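Home | Guides | Counters | Drinks | Suppliers | Contact

Setting Up a Takeaway Coffee Station in a Small Shop

Last updated: 10 February 2019

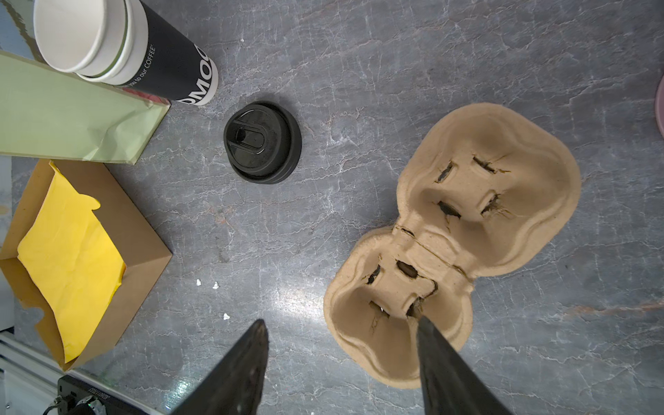 Paper cups and a pale green paper bag on a gray marble countertop.

This guide covers the layout, stocking and daily running of a takeaway coffee station with one grinder and one espresso machine. It assumes a straight counter, a single point of sale and staff who also do other work in the shop. The procedure was written for the Hamska branch and has been used with minor changes at Skorkurach.

1. Measure the counter

Measure the usable length of the counter, excluding the register and any display case. Mark the positions of the water supply, the drain and the electrical outlets on a sketch. Check the rating plate on the espresso machine before assigning an outlet. The machine should have its own circuit. The grinder and the brewer can share a second one if the combined load allows it.

On stone counters, put feet or a rubber mat under the grinder. Marble also etches on contact with acid, so descaling solution and lemon juice should be handled over the sink.

2. Place the equipment in working order

Work flows in one direction, from order to handoff. A right-to-left layout works equally well if the plumbing requires it.

Register
Cups
Grinder
Espresso machine
Milk station
Lids and sleeves
Handoff

Leave clear counter space between the machine and the lids. Finished drinks are set down there while the next shot is pulled. If the counter is too short, move the lids to a wall shelf – never the cups, which are handled first and most often.

3. Choose cup sizes

Two sizes are enough for a short menu. Select them so that both take the same lid. Suppliers list the rim diameter separately from the volume, and cups of different volumes are often made with a common rim. Order a sample sleeve before committing to a case and test the fit with hot water: fill, lid, tilt and hold for 10 seconds. Reject any combination that leaks at the seam.

Single-wall cups need a sleeve for black coffee and tea. Double-wall cups do not, but they take up more room in storage.

4. Store cups and bags

Keep cups in their plastic sleeve until they are needed. Open one sleeve at a time and load the dispenser from the base end, so that no one touches the rims. Cups that have been on an open surface overnight should be discarded.

Bags for pastries are stored flat under the register, folded edge facing out. Grease-resistant bags go in front and plain bags behind.

5. Set stock levels

Record daily cup use for 2 weeks before fixing an order quantity. The Hamska count for a test week in October was 318 cups, both sizes combined. The reorder point is calculated as follows:

Reorder point = (average daily use x delivery time in days) + safety stock

Safety stock is set at two days of average use. Raise it before public holidays. Lids are ordered in the same quantity as cups plus one extra sleeve, as lids are dropped or split more often. Bags are counted separately and ordered monthly.

6. Dial in the grinder

Weigh the dose and the yield. Start with a ratio of 1 to 2 and adjust the grind until the shot time falls within the range given by the roaster. Change one variable at a time. Purge a small amount of coffee after every grind change, or the next shot will contain grounds from the previous setting. The current settings for the Skála blend are kept on a card inside the cabinet door.

7. Opening checks

Switch on the machine and wait until the boiler pressure is stable.
Run water through each group.
Fill the cup dispenser and the lid rack.
Pull and taste one shot. Adjust if necessary.
Check the milk date and the refrigerator temperature.

8. Closing checks

Backflush each group, first with detergent and then with clean water.
Purge and wipe the steam wand – soak the tip if there is residue.
Empty the hopper and brush out the grinder chute.
Return unopened cup sleeves to storage.
Wipe the counter with a neutral cleaner and dry it.

The water filter is replaced every 8 weeks. Write the date on the cartridge when it is fitted. Replacement cartridges are held at the Drenemgate store room and should be requested one week ahead.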